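My kitchen counter, corner by corner

Hendcombe, 14th May

I promised a few people I would put up some pictures of the counter now that the toast corner has settled down, so this is that page. It isn't a big kitchen and it isn't a renovation story (the tile came with the house and so did the marble-look counter, and I have grown very fond of both). It's mostly me moving canisters from one spot to another until breakfast stopped annoying me. If you only came for the small drawer unit, scroll down a bit, it gets its own paragraph.

We're two adults and one teenager who eats toast at every hour God sends, so the bread end of the counter gets more traffic than the stove. Before this, the board lived on its side behind the faucet, the granola lived in the pantry, and the toaster went in and out of a cupboard every single morning. I did that for 13 months! I have no idea why. My friend Janka Brabec came to stay last August, watched me do it two days running, and told me to just leave the thing out. So I did, and then everything else sort of gathered around it.

The toast corner

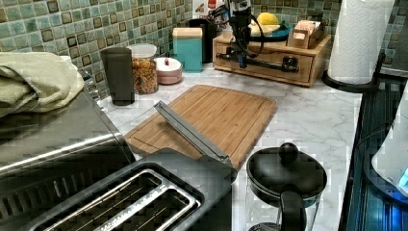

I had always believed in clear counters, the kind where you can see the whole stretch from one end to the other and there's a lemon in a bowl. Lovely, but I can't live like that. What I wanted was for everything breakfast needs to be within one arm's reach, and for the rest of the room to stay calm. The bamboo board is the middle of it all. It stays flat on the counter and it has a groove around the border, which I bought for tomatoes and now mostly use for crumbs.

The tall charcoal canister is for coffee. Then comes the granola in its glass jar, and I do think glass was the right call, because we see when we're getting low and somebody (me) makes another batch. My recipe is the Sorketti one with extra oats and less honey, if you remember that from the old site. The little pink pot with the red knob is my favorite thing in the kitchen and I'd be very sad if it broke. It's for sugar, although I've stopped taking sugar, so really it's for guests.

People ask about the tile more than anything else. It's a mosaic of small squares in greens and teals with brown around the edges of some of them, and in the late afternoon it goes quite olive. I've never found out who made it. A man at the Longo showroom thought he might be able to match it and then he couldn't, so I'm being very careful with it. Soft cloth, warm water, a bit of dish soap, and no scrubbing pads anywhere near the grout.

The green dish towel, by the way, is one of a set of 9 from the Skerkach market. They've washed beautifully, they're thin enough to dry overnight, and I wish I'd bought the blue ones too.

The little drawer

So, the drawer unit. It's pale wood, it sits against the backsplash behind the board, and it has a flat top so you gain a shelf as well. I love a thing that does two jobs. The handle is black pipe, the industrial sort with a flange at each end, and it's chunky enough to pull with jammy fingers. I wasn't sure about it next to all that green - it seemed a bit garage - but it picks up the dark canister and now I wouldn't change it.

I keep changing my mind about what goes inside. Tea bags were a good idea until I remembered that we drink tea at the other end of the room. Bag clips and the bread knife lasted a week. Right now I'm leaning toward napkins and the small spreaders, plus birthday candles, which have never had a proper home in any house I've lived in. Suggestions very welcome in the comments, especially from anyone with a shallow drawer they're happy with.

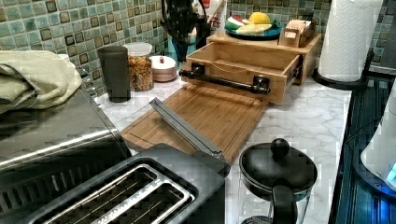 Next up

The pantry shelves, which are much worse. I'll do those once school is out and I have a free morning. I also want to look at the paper towel holder, because I keep going back and forth between standing it on the counter and putting it up under a cabinet. Janka says under a cabinet. She has been right once already, so I'll probably give it a try.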